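HOSP 214 Food Service Operations
Week 6 notes: surfaces, cleaning, and the close-down
(read before lab, bring printed copy, I will not have spares)

Carryover from last week

Still owed from week 5: the storage temps sheet. If you did not hand it in, hand it in. Half of you put raw chicken above the salad greens on the shelf diagram. Lowest shelf for raw poultry. It will be on the midterm.

Cleaning vs sanitizing

Two separate jobs. Keep them apart in your head.

Cleaning = getting soil off. Crumbs, grease, sugar film, dried egg. Detergent, water, elbow.
Sanitizing = bringing the germs down to a safe level on a surface that is already clean.

You can't sanitize dirt. Sanitizer gets used up on food residue and the bit underneath stays as it was. So the order is fixed:

1. Scrape
2. Wash
3. Rinse
4. Sanitize
5. Air dry

People skip 3. Detergent left on the surface can knock out the sanitizer, quats especially. People also skip 5 and go over it with the towel from their shoulder. The towel has been on the handle of the walk-in, on the oven door, and on somebody's neck.

Strength of the mix

For quat sanitizer we use 200 ppm in the lab, which is what our label calls for. Read your own label at work. Products differ, and the local code may want something else. Too weak does nothing useful. Too strong leaves a residue and you would then need to rinse, and also it is hard on hands.

Test strips: dip, hold still, compare in good light. Every strip has its own wait time, on the pack. Do not shake it. Strips expire. Store them dry, not on the shelf over the dish sink where every kitchen seems to keep them.

Change the bucket when it's cloudy, when it fails the strip, or at the time posted on the wall, whichever comes first. Topping up an old bucket is not a change.

Contact time

The surface has to stay wet for the whole time on the label. A quick pass that dries in a few seconds hasn't done it. In lab last term almost every group lost points here. Wipe on generously, walk away, do something else.

Surfaces, by type

Stainless: tough, doesn't soak anything up, shows streaks. Scratches build up over the years and hold soil. Wipe with the grain. Steel wool is banned in the lab kitchen, bits break off and rust, or end up in food.

Wood: hard maple is allowed for boards and baker's tables in most places. Scrape, wash, dry upright. Never soak. Oil it with food-grade mineral oil, never cooking oil (goes rancid, smells).

Plastic boards: fine until grooved. Once you can catch a fingernail in the cuts, resurface or replace.

Stone and solid tops: good for pastry, cool, heavy. Natural stone needs sealing, and acids mark it. Lemon juice, vinegar, some descalers.

Light colored tops in general: easy to inspect, which is the main point in their favor. A smear of cocoa or beet is obvious. Flour, sugar and clear grease are not obvious at all. Get your eye down low and look across the surface toward a light, don't look straight down at it. You will find things.

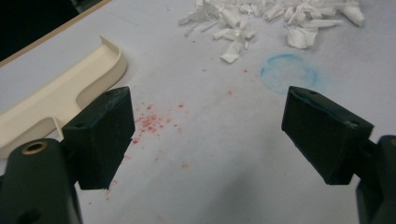 Food contact or not?

Make this call before you pick up a cloth.

Food contact: boards, prep tables, knives, slicer blades, mixing bowls, tongs, anything food touches or drips back from. Underside of the mixer head counts. So does the inside of the ice machine, ice is food.

Non food contact: legs, lower shelves, outside of the fridge, walls, floor drains. Needs to be clean. Doesn't need the full five steps in most cases, but handles and switches get sanitized here because hands go straight from them to food.

How often

Food contact surfaces in constant use: at least every 4 hours. Also:
- when you change from one raw animal food to another
- raw to ready-to-eat, every single time
- after any interruption where it could have been contaminated
- after allergens (see next part)

Four hours is the outside limit and not a target. On a busy line you'll do it many more times then that.

Allergens

Sanitizer does not remove allergens. Write it in the margin. Peanut protein doesn't care about 200 ppm of anything. What gets it off is the washing: detergent, friction, rinse, with a fresh cloth. Old cloth = you are painting it around the table.

Dry wiping flour off a bench puts it in the air and it settles somewhere else. Damp wipe.

Case: Traltora Bakery Cafe

We walked through this in class, short version for those who were absent.

Small place, one long prep bench shared by pastry and sandwiches. Almond tart in the morning, sandwiches from 11. One bucket, one cloth, changed at noon because "that's when we change it." Customer with a tree nut allergy reacts to a turkey sandwich. No almonds in the sandwich anywhere.

Where did it go wrong? Things your groups came up with:
- same cloth all morning
- bucket change tied to the clock, not to the switch in task
- no wash step between tarts and sandwiches, sanitizer only
- nothing written down, so the manager couldn't say who wiped what

What they changed: sandwiches moved to their own bench, color coded cloths, a wash step with a sign-off at 10:45. Cost of the cloths and the signs was tiny next to the cost of the incident. Be ready to discuss what you'd do if there was only room for one bench. There is more than one decent answer.

Case: Srithong Catering

Bigger numbers. Up to 2,000 boxed lunches in a day out of one hall. Cleaning was good. The drying was bad. Trays stacked wet straight out of the machine, nested tight, lids on. Swabs came back high from the middle of the stacks and fine on the top ones.

Fix was racking with gaps and a fan, plus buying more trays so that nobody was waiting on wet ones. Point to take away: step 5 needs space and equipment. If there's nowhere to put things to dry, people will stack them wet no matter what the poster says.

Checking your work

Eyes first, under decent light. Then fingers (clean, gloved), feel for grit or a greasy drag. Then strips for the sanitizer. Then, if the place has the money, swabs with a meter.

The meter gives you a number for leftover organic stuff. It does not tell you which germ, or whether there's an allergen. Limits are set by the meter maker and the site, so a number from one brand means nothing on another. Our practice readings from February:

Bench A, before washing: 364
Bench A, after all five steps: 27

Same bench, same spot, same meter. Discuss in your write-up why one swab from one spot is weak evidence for a whole bench. Corners, seams, and the edge where people lean are the usual bad spots.

Close-down order

Top to bottom, and clean to dirty. Floors last. If you mop first and then wipe the shelves you have made yourself a second mop.

1. Food away, labeled and dated
2. Equipment off and unpluged before you take it apart
3. Removable parts to the sink
4. Shelves and hoods
5. Benches, all five steps
6. Sinks and taps
7. Handles, switches
8. Trash out, bins washed
9. Floor, drains
10. Log signed

Slicer gets its own procedure, do not go near it without the cut glove and someone signed off on it. Covered week 8.

Chemicals, quick

Never mix. Bleach + acid = chlorine gas. Bleach + ammonia = also a trip to the hospital. Labels on every spray bottle including the ones with "just water." Store below and away from food. Know where the data sheets are. In our lab: red binder, left of the door.

Terms for the quiz

Contact time
Cross-contact (allergens) vs cross-contamination (germs)
ppm
Nonporous
Biofilm: slimy layer that builds up where cleaning is missed, hard for sanitizer to get through, needs scrubbing
Food contact surface

For next time

Read the Clelluvar case packet, pages 1 to 6 only. The later pages are for week 9 and will confuse you.

Write a cleaning schedule for a one-room kitchen, your choice of menu. One page. Has to say what, who, when, with which product, and how it's checked. Jobs with no person attached get marked down.

Lab groups: closed shoes, hair tied, no rings. Start time is 8:15 and the door is locked at 8:30. Bring the strip color chart from week 4.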